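Skandham Productions
Open call: supporting artists and featured background for a medical drama series

Skandham Productions invites applications from adults wishing to appear in the second series of Fivholm, a hospital drama made for television. The company is seeking supporting artists for ward, theatre and waiting room sequences, together with a smaller group of featured background performers who will be seen regularly across all 7 episodes. Filming takes place at the Wotimberg studios and at several outdoor locations within a short distance of them.

Previous acting experience is not required for supporting artist roles. Applicants for featured background roles should be able to show that they have worked on at least one filmed production, whether paid or unpaid. Student films are accepted for this purpose.
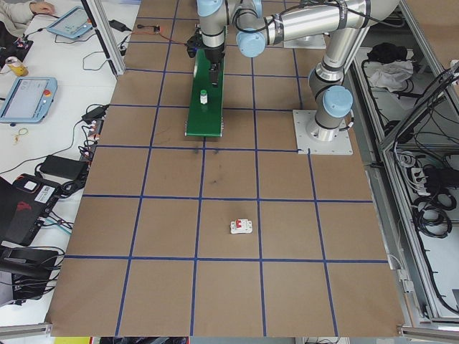

The company expects to engage 97 supporting artists over the whole of the shoot. Of these places, 11 are set aside for featured background. Most supporting artists will be called for between two and five days. Featured background performers must be available throughout the filming period, which begins in January, and will be given their dates in blocks so that other work can be arranged in between.

Who may apply

Applicants must be aged 18 or over on the first day of filming and must have the right to work in the country. There is no upper age limit, and applications from people over 65 are particularly welcome for the waiting room and outpatient sequences. The company also wishes to hear from wheelchair users, people with limb difference, and people who use British Sign Language. Adjustments to calls, transport and facilities will be agreed individually before any contract is signed.

Current and former nurses, paramedics, porters and theatre staff are asked to state this on the form. They may be offered days on which familiarity with hospital routine is needed, and these are paid at a higher rate.

Applicants should not make any significant change to their hair or general appearance between the date of selection and their last day of filming without first speaking to the casting office. Visible tattoos are not a bar to selection but must be declared.

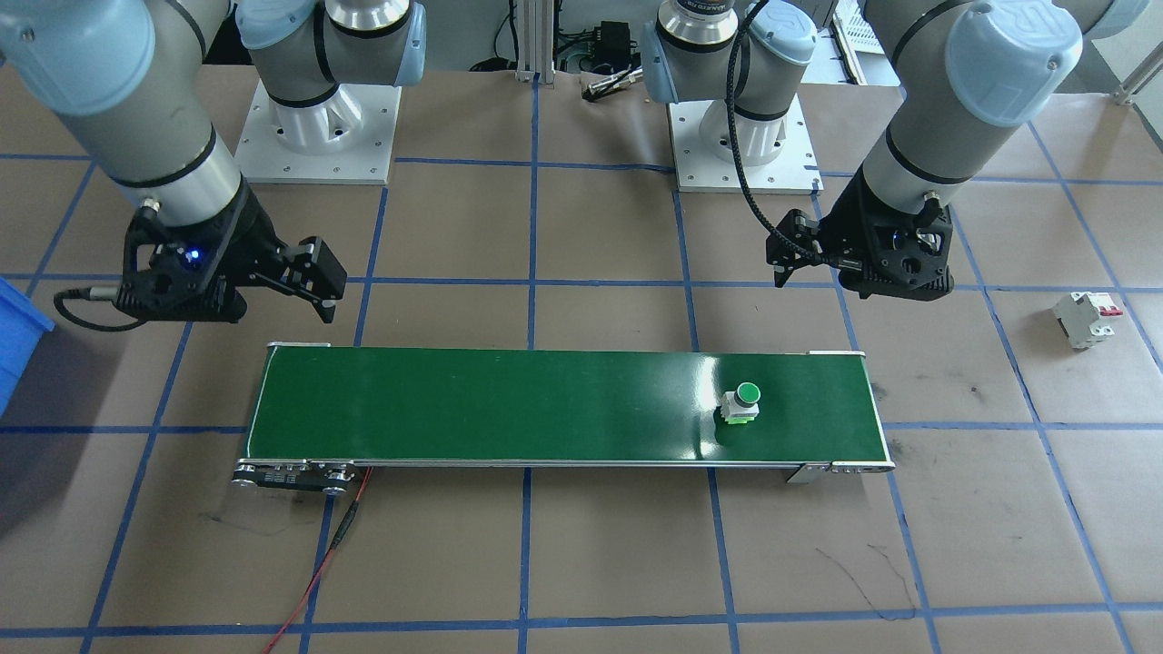
Pay and conditions

All engagements are paid. The standard day is ten hours, including a meal break of one hour, and overtime is paid in half-hour periods thereafter. Night calls, costume fittings and travel to locations outside Wotimberg are paid separately in accordance with the rate card, which is sent to every applicant who reaches the second stage. Payment is made by bank transfer within four weeks of the last day worked.

Hot meals are provided on all filming days. Costumes are supplied, with the exception of plain dark shoes, which performers are asked to bring. Mobile telephones may not be used on set, and photographs of sets, costumes or scripts may not be taken or published at any time. A breach of this condition will normally end the engagement.

Contracts are administered on the company's behalf by Brunner, to whom questions about tax, payslips and references should be addressed once an offer has been made.

The company received 607 applications for the first series, and those who took part were later asked for their comments.
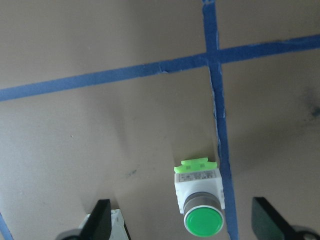
There is a good deal of waiting, and I would tell anybody to bring a book and a warm coat, but we were always told in the morning what time we could expect to leave, and the money came when they said it would.

Selection

Applications are considered in the order in which they arrive. Those who are shortlisted will be invited to an open session at Wotimberg lasting about 7 hours, with refreshments, at which measurements and a short piece to camera will be taken. No lines need to be learned. Travel costs for the open session are refunded on production of a ticket or fuel receipt.

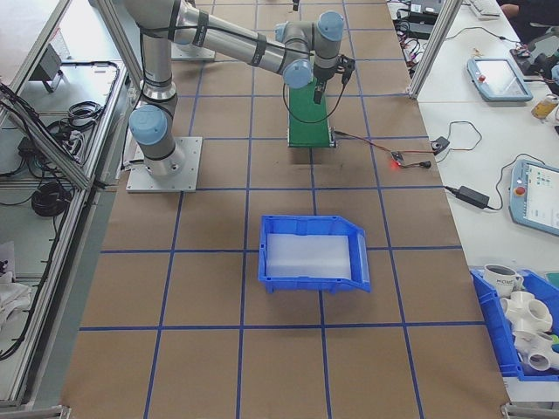
Applicants who are not selected will be told in writing. With their consent, their details will be kept for later productions and will not be passed to any other company or agency. The company charges no fee at any stage, and anyone asked for payment in connection with this call should report it to the casting office.

How to apply

Application forms are available from the casting office at Skandham Productions or from the reception desk at the Wotimberg studios. Each form must be accompanied by two recent photographs, one of the face and one full length, without filters or heavy make-up. Please write your name and height on the back of each photograph if applying by post. Agency representation is not needed, though agents may apply for clients using the same form.

Closing date for applications: 24th March. Forms received after this date will be placed on the reserve list.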